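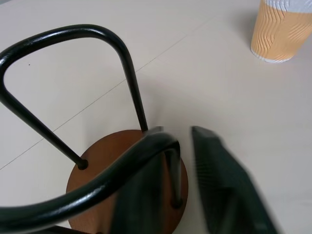 Metal stool with round wooden seat, tiled floor.

About Plerkthorpe

Plerkthorpe is a print workshop and small archive for relief and intaglio printmaking. It was founded by Horacio Godoy and Emanuel Preda, who still run it. The workshop opened to members on 5 April 2018 with one etching press and a proofing press. A second etching press was added the following September.

What we do

We edition prints for artists, teach short courses, and keep a reference collection of proofs and blocks. Editions are normally limited to 26 impressions, plus two artist's proofs. Plates are canceled at the end of a run unless the contract states otherwise – a canceled proof is then filed with the edition record. Records list the paper, ink, press and printer for each impression.

Courses

Courses run for 10 weeks and take up to 12 students. The introductory course, Driltbridge, covers linocut and woodcut, including registration for two-block color work. Surdu covers hard ground, soft ground and aquatint. Students on the second course must have completed the first or show a set of their own prints.

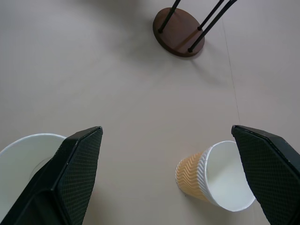
The collection

The Skireo collection holds more than 10 years of proofs donated by printmakers, some of it older than the workshop itself. Most sheets are black-and-white relief prints. Works are stored flat in acid-free folders and can be viewed by appointment. Loans to other workshops are considered case by case – framing and transport are paid by the borrower.

Staff

Horacio Godoy: relief printing, editions, contracts
Emanuel Preda: intaglio, courses, collection records

Requests to view the collection should give the artist's name and, if known, the folder number.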